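Storkville Community Help
Home and Workshop > Sorting and storage

How do you lay out trays on a work table so small parts stay put?

Posted by jenkins_bench

I sort small bits and pieces at a table a few evenings a month, mostly plastic clips, end caps and brackets that come out of old blinds and cupboard fittings. Up to now I have tipped everything straight on to the table and pushed it into heaps. The table is white and fairly slick, the heaps wander, and I lose things over the edge.

I have started using two shallow plastic trays, one red and one blue, on top of a brown covering that takes up most of the table. It is better than the heaps but I am not sure I have the arrangement right. Blue is meant for parts still to be checked and red for parts that have been done.

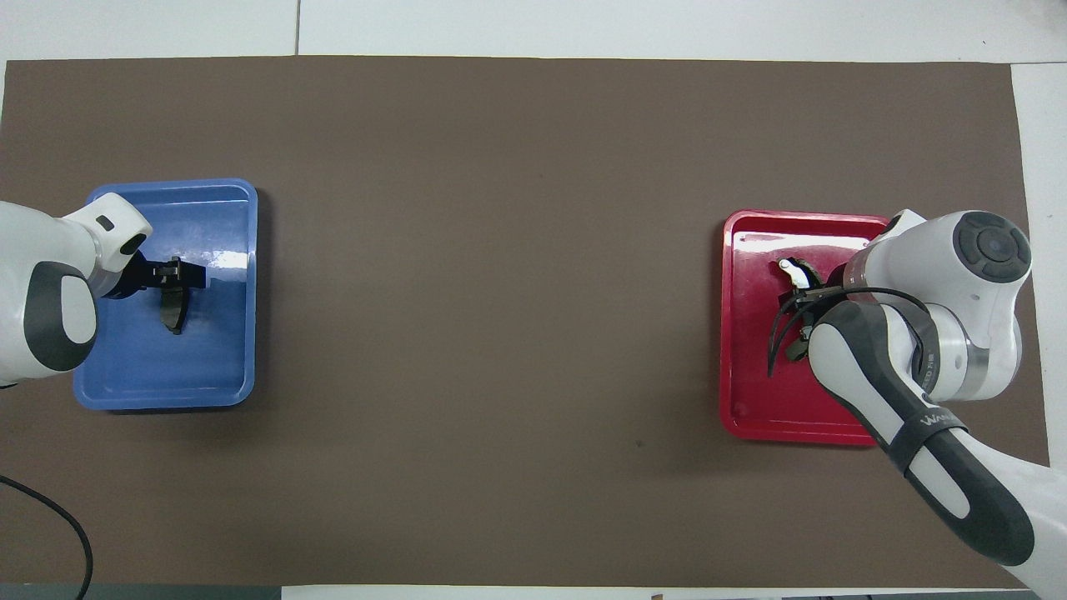

Blue tray with one black part in it, red tray opposite, brown mat between.

What I would like to know:

Should the trays be closer together? There is a wide gap in the middle at present and I can't decide if it is useful or a waste.

Is it worth fixing the covering down? I don't want tape marks on the table.

Does shiny plastic bother anyone else? I get a bright patch of glare on the floor of the blue tray, and if I am looking for a small pale clip I can miss it.

I don't want to buy a proper sorting bench. My budget is close to nothing and the table has to be cleared for other uses.

morkside_mender replied

I did this sort of thing for 6 years in the back of a repair shop in Morkside, and the layout you have is near enough what we used. My thoughts in the order you asked.

Leave the gap. The middle is your working area. You take a part from one tray, put it down in the middle, look at it, and then move it across. If the trays are touching you end up working over one of them, and sooner or later a checked part drops back in with the unchecked ones. We kept a gap of roughly 4 hand widths. Wider than that and your arms get tired over a long session, so if yours feels like a stretch, bring both trays in a little and try it for an evening.

For the covering, it depends what it is. A rubber or felt mat will sit still by its own weight. Paper slides. If it is paper, use low-tack masking tape on the two short ends only, folded under so that the sticky side faces the table and you have no edge for parts to catch on. Peel it off the same night and it should come away clean. Try a bit in a corner first. Leave a strip of bare table at the front as well, so your sleeves rest on the table and don't drag the sheet about.

Glare is mostly down to where the light is. Move the lamp to one side, or turn the tray a few degrees until the bright patch goes off the floor of it. A matt liner works too. Cut a piece of sugar paper or thin craft foam to fit inside the rim. Grey is a good colour for this, as both black and pale parts show up on it.

One more thing. Empty both trays completely before you start a new batch and run a finger round the corners. Rounded corners are easier than square ones but tiny clips still sit up against the rim. 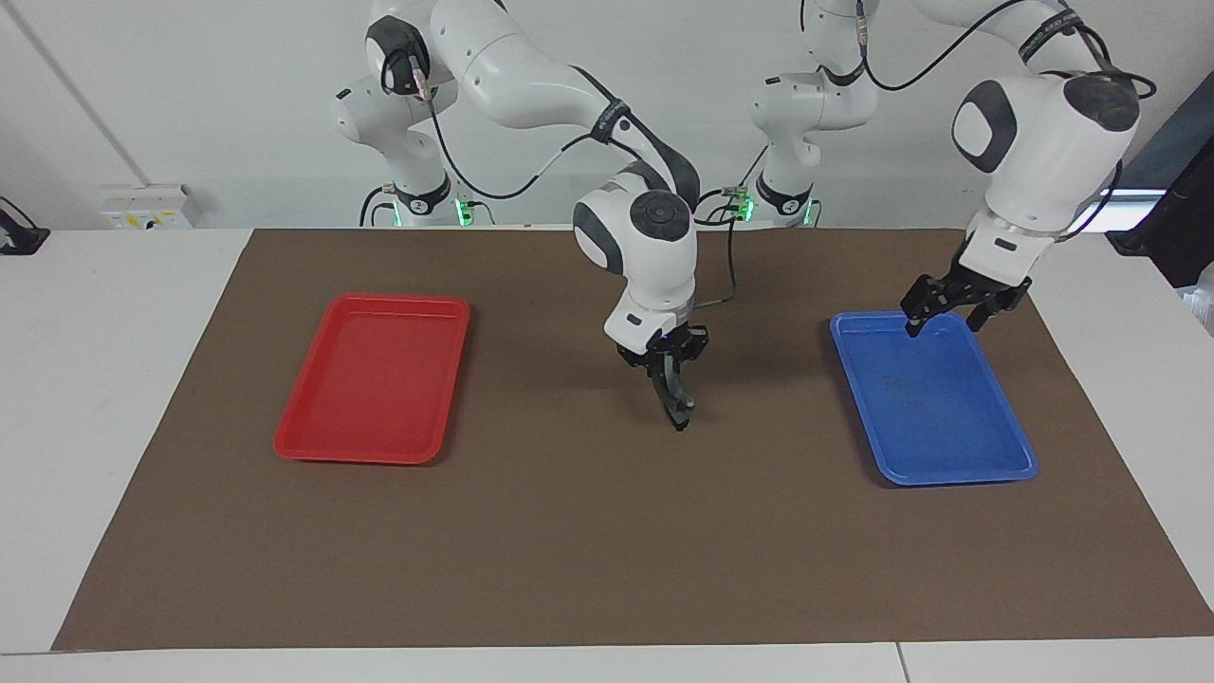
I would also stick to one direction and not change it. Ours ran from left to right, so the tray to be checked was always on the left, whichever colour it happened to be. If you come back after a tea break and the trays have been swapped over, you can undo an hour's work in a minute. A strip of tape on the rim with IN or OUT written on it settles the matter, and it helps if someone else takes over from you.

For quantities, I wouldn't put more than a single layer in a shallow tray. We had boxes of 1000 washers come in and the temptation was to pour in the lot. You can't see what is underneath, and the first time you reach across you knock half of them over the rim. Keep the bulk in a tub under the table and top up.

arport_pat replied

Agree with most of the above. I would skip the tape though. I use 5 small dabs of white tack under the sheet, one at each corner and one in the centre, and it holds well enough. It does leave a slight greasy mark on some tables, which washing-up liquid takes off.

If it is brown paper, buy it on the roll and throw the piece away when it gets scruffy. Dark specks on the paper start to look like parts after a while and you find yourself picking at them.

bluelid replied

just use an egg box

jenkins_bench replied

Thanks all. I will keep the gap, label the rims and try the craft foam. An egg box is no good for the longer brackets but I might use one for the screws.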